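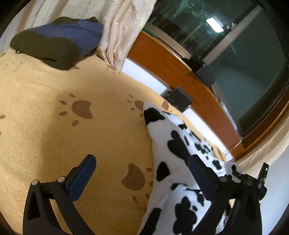

Evening and weekend cat sitters wanted, Gernunau and nearby

Posted 07/06/2025

Pukico is looking for more sitters. We look after cats (mostly cats, a few rabbits) in their own homes while the owners are away. Summer is filling up fast and we're short, esp. on the Vastow side of the river.

What you'd be doing

Two visits a day, morning and evening. Food, fresh water, litter tray. Post off the mat, curtains if asked. Then stay and keep the cat company for the rest of the visit, please don't just fill the bowl and go. Owners do notice. A short message to them after each visit, a photo if the cat will come out from under the bed.

Shake out blankets and cushions when they get hairy. No washing unless the owner has asked for it.

Some cats need tablets. We'll show you how, and you won't be sent to one of those on your own until you're happy doing it.

Who we want

Over 18. Reliable, properly reliable. You've lived with a cat or looked after one more than once. Bike or car handy but not essential, there's a bus to most of our streets. Not allergic (yes we've had it). Fine with keys and alarms. Students welcome, so are retired people, our best sitter started at 60.

You don't need to be free every week. Tell us your dates and we'll work round them. If you say yes to a booking though we need you to keep it.

Pay and hours

23 euros per day for two visits, paid at the end of each booking. Extra for public holidays and for homes with tablets. Travel paid outside Gernunau. Visits are 45 mins, first one usually before 9 in the morning.

We pay for your police check and you're covered by our insurance from the first visit. Anyone who joined in April or later, your forms have changed, ask for the new one.

How to apply

Write to Pascal Brandes at the Pukico office, Voß building, second floor, bell on the left. Email is fine too, adress is on the contact page. No CV needed. Just tell us:

where you live
which evenings and weekends you can do
what animals you've looked after
someone we can ring who knows you

We'll ring you back, then a quick chat and one trial visit with another sitter (paid). Please don't apply through the booking form, it goes to the wrong inbox and gets lost.

Dog walkers: full for now, sorry. Try again in the autum.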